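成功率という数字を、もう少し疑ったほうがいい

ロボットの論文や発表を見ていると、結果の表にはたいてい成功率が載っている。何回試して何回うまくいったか、という割合である。私も長くこの数字を頼りにしてきたし、若い人の原稿を読むときも最初に表を見る。ただ、人の手の動きを集めて学習させるやり方が広まってから、この数字だけで方法の良し悪しを決めるのは無理があると思うようになった。

きっかけは、Levarという模倣学習の手法を自分たちの環境で再現しようとしたことだった。手持ちのグリッパーで人が作業をし、そのときの映像と手先の動きを記録して方策を学習させる。ロボット本体を遠隔操作するより手早く集まるので、食器を並べるような卓上作業にはよく合う。私たちは初めに1015本の実演を集め、後から追加して1846本にした。

本数が増えれば成績は上がると考えていた。実際、学習に使ったのと同じ机、同じ食器で試すと数字は上がった。ところが、机の高さを少し変え、敷物を別のものに替えたとたん、追加前のモデルとほとんど差がなくなった。増やした分の実演は、すでに知っている条件をさらに詳しく教えただけだったのである。

この結果を研究会で話したとき、レダ・モルシーさんから「追加した分は誰が、どういう順番で集めたのか」と質問された。私は答えられなかった。記録には本数と成否しか残っておらず、作業者の名前も、食器の初期配置をいつ変えたかも書いていなかった。後で作業メモを突き合わせてみると、追加分の大半は2人の作業者が集めたもので、しかも食器の置き方は一度決めたらしばらくそのままにしていた。片付けて並べ直すのは面倒だから、続けて同じ配置で録りたくなる。気持ちはよくわかるし、現場を責めるつもりはない。本数を目標に掲げたのは私である。

実演の本数は、論文の中で規模を示す数字として扱われる。1000本を超えると、それだけで十分なデータがあるように見える。けれども、同じ配置で百本録ったものと、百通りの配置で一本ずつ録ったものでは、学習にとっての意味がまるで違う。表に並べてしまえば、どちらも同じ百本である。

もう一つ気になるのは、失敗した実演の扱いだ。多くの現場では、途中でつかみ損ねたり、持ち直したりした記録は捨てられる。きれいな実演だけを残したほうが学習が安定するという理屈で、私たちも初めはそうしていた。しかし、つかみ損ねた後にどう手を戻すかは、捨てた記録の中にしかない。レンゲのように浅くて滑りやすいものを扱うとき、人は一度で持てないことがよくある。柄を少し押して向きを変え、もう一方の手で支えてから持ち直す。そういう動きを除いたデータで学習した方策は、最初の把持が数ミリずれただけで、空のまま手を持ち上げて次の工程に進んでしまう。

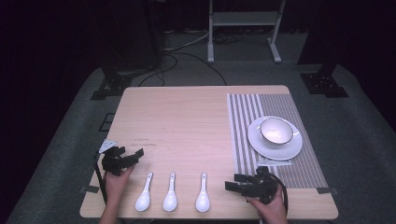
両手作業になると、この問題はさらに大きくなる。片手なら、つかめたかどうかで結果をほぼ判定できる。両手では、片方が先に動いて待つのか、同時に近づくのか、作業者によって流儀が分かれる。ユスラ・スカリさんと実演を見直したときには、右手を先に出す人と左手を先に出す人がいて、平均をとったような動きを覚えたモデルは、両方の手を途中まで出して止まることがあった。成功率の表では、これも単なる失敗の一回として数えられる。どこで、なぜ止まったのかは残らない。

では何を報告すればよいのか。私は少なくとも、初期配置を何通り用意したか、作業者が何人いたか、失敗を含む実演をどう扱ったかの三点は、成功率と同じ表に載せるべきだと考えている。評価のときに物の位置をどの範囲で動かしたかも、本文の隅ではなく、数字の隣に書いてほしい。手間は増えるが、集めながら記録しておけばたいした量ではない。後からメモを掘り返すほうがよほど大変だということは、今回よくわかった。

こう言うと、条件をそろえた比較ができなくなるという反論が出る。ハテム・スラウイさんもこの点を心配していた。各研究室が好きなように条件を変えれば、数字を並べる意味がなくなるという指摘で、もっともだと思う。ただ、今でも条件はそろっていない。机も照明も食器も違うまま、成功率だけが並べられている。違いを書いておけば、読む側は比べてよいものとそうでないものを分けられる。

私たちは12月までに、配置を変える手順を決めたうえで実演を録り直す予定でいる。総数は前より少なくなる見込みだ。持ち直しの入った記録は、今度は捨てずに印をつけて残す。それで同じ机での成功率が多少下がったとしても、そのまま報告するつもりである。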